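**Dramholm opens its robot workshop to the public**

February 21, 2022

More than 185 people came through the doors at Dramholm for the first open day at the Steta robotics workshop, and the kettle hardly had a rest! Families, college students and a good number of people from the neighbouring industrial units spent the day watching robot arms at work and asking the people who program them some very sharp questions.

Steta set up its new training area in the old Rolland building last year. Until now only staff and partner firms had seen it running. Visitors went round in small groups, starting with a short talk in the canteen and finishing at the demonstration tables, where the team was showing Dastarent, its project on teaching robot arms to handle everyday things.

"We had planned for 60 visitors, so we were borrowing chairs by mid-morning," said Teresa Brzozowska, who runs the workshop. "The younger ones went straight to the front and wanted to know what happens when the arm gets it wrong. That's a very good question, and we spend most of our week on it."

Nima Nouri, lead engineer on Dastarent, gave the table demonstrations and stayed well past closing time to talk to students about how they might get into this kind of work.

"A cup or a bit of rope is nothing to you or me," he said. "For the arm, each one is a different problem. A rope never lies the same way twice, and you have to let the machine try again and again. People really got into it, they were cheering for it by the end."

Visitors could also leave suggestions for objects the team should try next. The box held 74 slips by the end of the day, with boiled eggs, shoelaces and odd socks all popular, and the engineers have promised to have a go at as many as they can.

A second open day will be held in May, with longer sessions and a separate hour for school groups. Places are free but should be booked through the Dramholm front desk, which can also help with parking and step-free access.
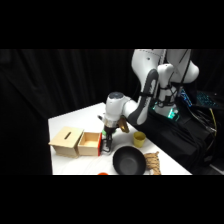
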